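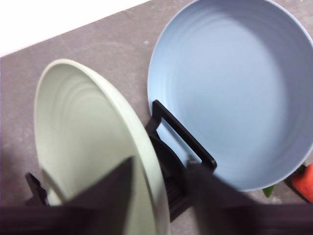
I have become a person with opinions about crockery, and I am enjoying it enormously. For years we ate off whatever had been left in the cupboard by the last tenants, plus four white plates from my aunt, and I never gave any of it a second thought. Then in the spring we started replacing things one shelf at a time, and now I stand at the worktop of an evening just looking at the sage green and the powder blue next to each other in the black rack. They are so good together! The grey of the worktop helps too - it's a mottled sort of grey with pale flecks in it, and it makes both colours look softer than they did in the shop.

The plates came from Goossens, the homeware place at the bottom of the hill in Rolach. It's a narrow shop that goes back much further than you expect, and the plates are right at the end past the candles. You buy them singly, so you can mix as you like, and I must have spent half an hour holding a blue one against a green one and then a green one against a sort of mustard (no to the mustard, sadly, it looked like a school canteen). Sebastian Jitaru, who I share the flat with, went and sat on the step outside with a bun.

What I love most is the rims. The green one has a nice broad rim, so you can carry a plate of soup-ish stew to the sofa without your thumb going in it. The middles have very faint rings going round, the sort you only notice when the light comes across sideways, and they make even beans on toast look as if somebody made an effort. I've been putting the eggy things on blue and the tomatoey things on green. Sebastian says this is not a system. It is a system.

Now, the rack. Our old one was white wire and it had gone orange at every joint, and cups used to slide off it in the night with a crash. The new one is plain matte black plastic with slots, and the plates stand up in it properly instead of leaning on each other like people waiting for a bus. I paid 32 for it, which I thought was a lot for a dish rack until I remembered how many mugs the last one had cost us. I do lift it off the worktop every couple of days to wipe underneath, and I give the slots a go with an old toothbrush - crumbs get down there and you'd never know.

The funny thing is that I now do the washing-up straight after tea. I used to leave it "to soak", meaning until morning. I like seeing the plates stood up in their slots with the worktop clear round them, so I get on with it, radio on, and it takes ten minutes at most.

Next job is the bowls. We need something deeper for noodles, and I have my eye on a cream one, although a dark blue might be better with the rest. I also want to sort out the cupboard above the kettle, which still has three gravy boats in it. If anyone near Carska would like a gravy boat, leave me a comment and I'll bring it over in May when I'm next visiting my sister.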